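Snacks on the table, and why I now own so many baskets

27 October 2021

I have been itching to write this one up! Regular readers will know that I love a snack table more than I love a sit-down meal. Give me a good spread, a tray to carry it off on and a chair by the window and I am happy until teatime.

It started with the baskets. I found a homeware stall called Valcárcel back in April, tucked in behind the flower sellers, and came home with far more woven baskets than one person can use. They have been sitting on top of my wardrobe ever since, and I decided it was high time they earned their keep (my wardrobe agrees).

So, the plan: a grab-and-go lunch table, the sort where you pick up a tray and help yourself. Sandwiches in one basket, foil containers with lids in another, crisps and crackers together in a long white tray, and the drinks up on a clear rack so that the back row stands higher than the front. I am a bit evangelical about height. Put everything flat on a brown table and it looks like a jumble sale, but lift the bottles up a step and suddenly it's a little shop!

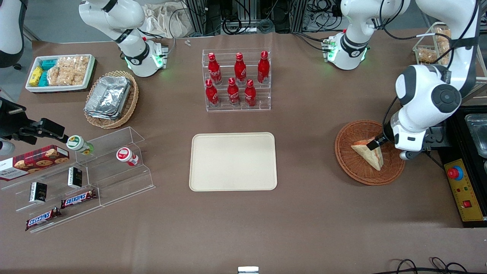
The colours took me by surprise. I had wanted everything to match, and I'd even looked at the Clikine catalogue for plain white packets and plain white everything, but I'm so glad I gave up on that. Red bottles and yellow and teal packets look wonderful next to woven brown. The clear acrylic is a bit of a fingerprint magnet, mind you, so keep a soft cloth handy and wipe it down last of all.

A word on trays. Go for one with rounded corners and a bit of a rim. My old ones were completely flat and I have lost more than one drink that way, all down the hall carpet on one sad occasion. Beige is a nice calm colour under food as well, and doesn't fight with the packets.

Now for the sandwiches, my favourite part. I like them cut into triangles, always triangles, and stood up so the filling shows. You want a bit of green in there and something orangey-red if you can manage it, and then the stripes do all the decorating for you. A third slice of bread through the middle is a lovely touch too, very hotel lounge. If they are going to be out for more than a few minutes, keep them in their wrapping, as bread goes stale at the edges faster than you'd think.

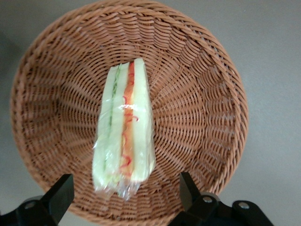 Stripes up! A wrapped triangle in its woven basket.

I do think a round basket suits a sandwich better than a plate does. The sides come up and hold everything in, and that braided rim is so pretty. Mine are the synthetic sort, so they only need a wipe with a damp cloth and a good airing. If yours are the real thing they'll be a bit fussier, so line them with a napkin and brush the crumbs out afterwards with an old pastry brush.

Next on my list is a cake version, with the stepped shelf full of little buns. I've got my eye on a glass dome from Skuvska for the middle, and there are still 3 baskets on the wardrobe waiting for their turn!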